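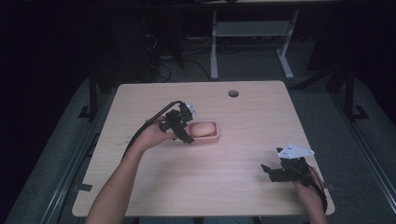
A bread roll in a small pink tray, on a pale wooden table.

Eyerusalem Seyoum learned to bake in March, in her second year in Junent, when she had a night job and could not sleep in the daytime. "I was tired of lying there and looking at the ceiling," she told me. "So I stood up and I made dough. It was very bad dough."

Today she runs the bread counter at Harkemano, the small bakery behind the bus station, and she teaches an evening class for people who work at night. I met her there on 7 December 2023, after the lunch customers had left. She spoke with me for almost two hours and stood up only to answer the telephone.

I wanted to ask her first about sleep, as many of her students write in the sign-up form that they come for this. She laughed. "I am not a doctor. I can tell you what I did. I stopped to drink coffee after midnight, I hung a thick blanket on the window, and I ate something small before bed. Bread and a little butter. If I went to bed hungry I woke up at noon, every time."

For 18 months she packed boxes at the Venon warehouse, from ten in the evening until six. She does not speak badly of it. The pay was regular and she made two friends whom she still sees. But she remembers how the meals disappeared from her life. "In the night you eat from the machine. In the morning your family has breakfast, and for you it is dinner, but you are eating cereal. You don't know anymore what meal you are in."

Her class has 19 students now. Among them are nurses, drivers, and one man who guards a parking garage on Kruger Street. The lessons begin at four in the afternoon, so that everybody can go to work directly after. They make plain rolls for the first weeks, and she does not permit any seeds or cheese until the plain ones are good.

"People want to do the beautiful loaf from the internet," she said. "I tell them, make the roll. You can put it in your bag. At three in the morning you will be happy with a roll."

I asked if she misses something from the night. She thought about it for a long time.

"The streets," she said. "I walked home and the whole city was only for me and the street cleaners. One of them always said good night to me, and for him it was the start of the day. I never learned his name."

She is 52 now and goes to bed at nine. The dough for the next morning is already in the cold room by then, and her daughter has the key. The next class starts after the holidays, and there are still places. One can sign up at the counter.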